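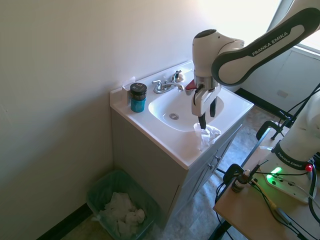 Who will get the monthly payments in Verstead? Residents aged 18 and over who have lived in the town for at least two years and whose household income falls below a set limit.

Home News Politics Business Opinion Contact

2 min read

The Verstead town council voted Monday, April 2, 2018, to set up a basic income trial that would pay 510 residents a fixed monthly sum with no work requirement.

The measure passed with 7 votes in favor and 2 against. Payments are to start in August and run for 18 months.

Council member Ilse Verhoeven, who wrote the proposal, said the money would go out on the first of each month by bank transfer and would not reduce housing or child benefits.

"People should be able to plan for the whole month," Verhoeven said before the vote. "A lot of them can't do that now."

Toon Van Beek, one of the two members who voted no, said the town had not shown how it would pay for the final six months. He asked for the vote to be put off until the budget review. That motion failed.

Participants will be picked by lottery from those who apply. A second group, which gets no payments, will fill out the same surveys on work, health and debt. Ans Maes, the town's finance director, said the amount of the payment would be set in a separate vote.

The neighboring town of Medden dropped a similar plan last year after its council split over the cost. Medden Mayor Jozef Vermeulen said Monday that he would read the Verstead results but had no plans to bring the idea back.

Application forms will be available at town hall and the Michiels Street library.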